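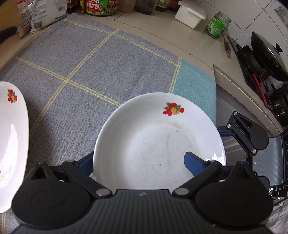

Préstamo de grabados en la biblioteca

cindside67
¿Alguien ha pedido un grabado de la colección Lazarević? Me dicen que el plazo es de 8 semanas y quiero colgarlo en casa.

plkramer
Yo tuve 2 en diciembre. Te los dan enmarcados, pero el transporte corre de tu cuenta.

Guilan Li
Me parece mal que salgan a domicilios. El papel sufre con la luz.

plkramer
Peor están en un sótano. Llevaban años sin verse.

Guilan Li
En el sótano al menos no les da el sol.

cindside67
Lo pondría en el pasillo, sin ventanas. ¿Piden fianza?

plkramer
A mí no, solo el carné.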